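Workshop notebook — Brovico hand-held gripper kit, trial notes
October 16, 2018, Rastolville

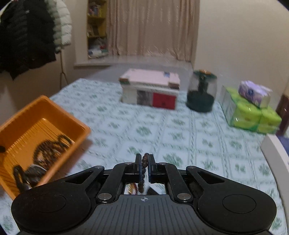
Second proper day with the Brovico kit and I like it more than I did yesterday, which I wasn't expecting. Writing this up while my hands still remember what it felt like. Siiri, please add your own bits underneath, you had it for most of the morning.

Reminder for whoever reads this later: we have the kit on loan until the end of the month, then we either buy it or send it back. What we want from it is demonstrations for the Prodby sorting job, small awkward household things, done by a person holding the same fingers the arm will have. Eero's worry from August still stands, that anything you hold in your fist will teach the arm movements it can't make. I'm going to keep that question apart from whether the tool is nice to use. Today is only about the tool.

Beads first. I had put strings of beads on the list as the mean test and thought we'd give up on them by lunch. The fingers close evenly from both sides and you can feel through the handle when they meet, so picking one strand out of a tangle is a matter of patience (and of not breathing too hard). The trick is to come in with the fingers nearly shut, slide one under a loop and then squeeze. Come in wide open and you get three strands and a knot. I did 49 lifts before tea and dropped 3, all of them in the first ten minutes when I was still holding the thing like a hairdryer. Very pleased with that!

A strand hanging straight down between the fingers is steady enough to carry across to another spot. Swing is the problem — if you stop suddenly the tail keeps going and wraps itself round whatever is near. Slow down over the last hand's width. Siiri does this naturally, I have to think about it.

Coins and flat discs are harder. On a tray with ribs inside you can sometimes tip one up against a rib and catch the edge. On a smooth surface I managed it only by pushing the disc to the side wall first. Worth asking Brovico whether they sell a thinner fingertip, there's nothing in the price list but the price list looks old.

Soft packs (tissues and so on) are a pleasure. You can squeeze as gently as you like and they come up square. Glass lids with a knob, not tried yet. I want a blanket underneath before I let anyone near those.

Comfort: fine for twenty minutes, then the wrist starts to complain. The weight sits forward. Siiri rests her elbow on her hip between lifts and says that sorts it. I tried swapping hands, which was hopeless, my left hand is decorative.

Linkage: smooth all day, no squeak. I checked the pivot screws at the start and again after lunch and none had moved. Yesterday one felt a touch loose to me, but I may have been imagining it, so please keep checking. Hex key is in the lid of the case, put it back there.

Recordings: 153 clips copied over so far, counting yesterday's. 2 of them won't open. Both were stopped by pressing the button twice, so press once and wait for the beep. The copying itself is quick and the file names make sense, unlike the Ruotsalainen set, where I spent a whole weekend renaming things. This alone would nearly sell it to me.

The booklet is thin but well written. The page on calibration skips a step (you have to open the fingers fully before you switch on, otherwise it takes half open as fully open and everything after is off). I've pencilled it in. Siiri Vainio found that one, credit where due.

Still to do:
glass lids, with blanket
a full session by someone who has never held it, maybe Eero Laaksonen if he'll put up with it
email Brovico about fingertips and a spare battery
replay a few bead lifts on the arm at half speed and see how bad the wrist angles are

My vote at the moment is buy, provided the replay isn't a disaster. Battery is on the charger by the sink, leave it there overnight.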